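Zondevar
Quiénes somos

Imprimir | Enviar por correo electrónico

Última actualización: enero

En Zondevar enseñamos a cuidar y doblar la ropa de casa. Dicho así parece poca cosa, y a mucha gente le entra la risa cuando lo contamos, ¡hasta que se pone delante de una mesa con una camiseta y una toalla y descubre todo lo que hay que aprender! Somos una escuela taller pequeña, con dos salas, y nos encanta lo que hacemos.

Empezamos en Udby, en un local que había sido mercería y que todavía conservaba los cajones de los botones. El primer curso tuvo 20 plazas y se llenó con gente muy distinta: estudiantes que acababan de irse de casa, personal de hoteles, una familia entera que quería repartirse la colada sin discutir. De aquel grupo salió nuestro método, que llamamos Yeon y que sigue siendo la base de todos los cursos.

Cómo trabajamos

Yeon empieza siempre por extender. Antes de hacer un solo pliegue, la prenda se coloca plana sobre la mesa y se alisa desde el centro hacia los bordes. Con las camisetas nos gusta ponerlas de lado, con el cuello a la izquierda y el bajo a la derecha, y tensar bien el costado largo (es el paso que más se salta todo el mundo en casa, nosotros también antes de dedicarnos a esto). Luego vienen las mangas, y después el cuerpo, en mitades o en tercios según el cajón.

Las toallas son otro mundo. El rizo tiene volumen, el pliegue se redondea y hay que acompañarlo con la mano en vez de aplastarlo. Les dedicamos una sesión completa y siempre se nos queda corta.

Usamos mesas blancas y lisas, sin mantel, y mucha ropa gris. El gris jaspeado enseña bien la arruga y la sombra del pliegue, y permite comparar un doblado con otro sin distraerse con los estampados. En el armario del taller hay 159 prendas de práctica, entre camisetas, paños y toallas, y todas se lavan y se vuelven a usar hasta que ya no dan más de sí.

Los cursos

El curso básico dura 48 horas y se reparte entre tardes y fines de semana. Quien lo termina puede seguir con Skundus, nuestro programa de armarios y almacenaje, donde se trabaja con cajones, baldas y maletas de verdad. ¡Por nuestras aulas han pasado ya 1000 alumnos! Muchos vuelven de visita y nos cuentan cómo han ordenado el altillo, cosa que agradecemos muchísimo.

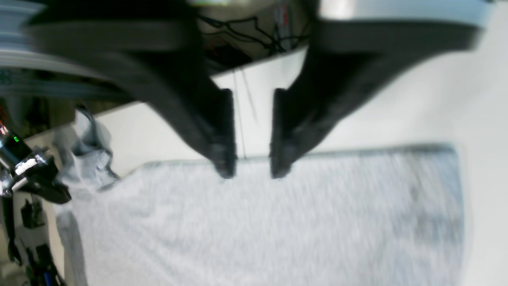
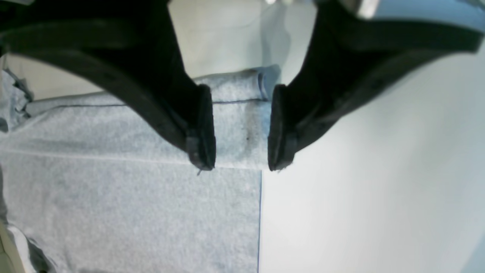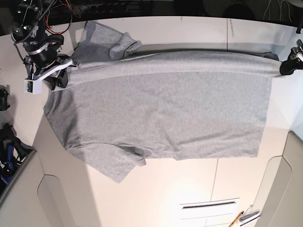
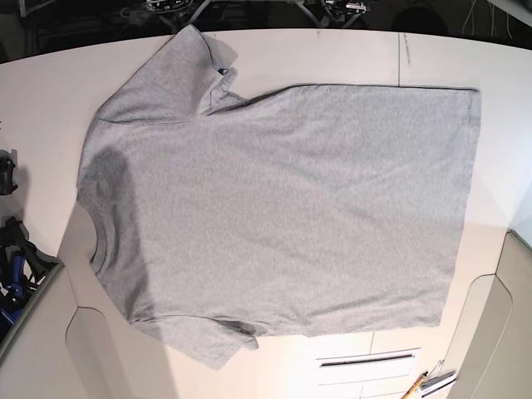
Tejidos grises sobre la mesa del taller. En la última, una camiseta extendida con el cuello a la izquierda.

Utilizamos cookies propias para recordar sus preferencias. Si continúa navegando, acepta su uso.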